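Keeping the washbasin clear: a conversation with the Ostelcombe housing service
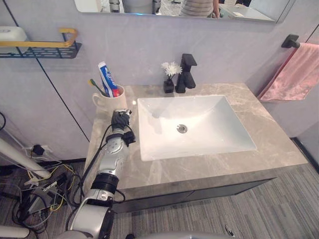
Washbasin and stone worktop, with the toothbrush and toothpaste kept in a mug at the rear corner.

The furnished flats at Ostelcombe are let for stays of up to 10 months, and the housing service receives more enquiries about bathrooms than about any other room. Its head of furnishing spoke to us in advance of the October handover.

"Residents ask for shelves," she said. "We ask them first to look at what they leave beside the basin. A brush and a tube of toothpaste will stand quite well in an ordinary mug."

The service issues a mug to each flat and advises that it be kept at the back of the worktop, away from the tap. Veined stone, she noted, hides water marks until they have dried on, and should be wiped daily with a soft cloth. Abrasive creams are not permitted, on the stone or on matt black fittings.

"We had six taps refinished last year - all of them scoured," she said. "It is an avoidable cost."

On decoration the guidance is brief. A small vase is welcome, provided that it has a stable base and does not obstruct the handle of the tap. "White flowers suit a grey room," she said, "but that is my own taste and does not appear in the handbook."

The revised handbook will be sent to nearly 300 households.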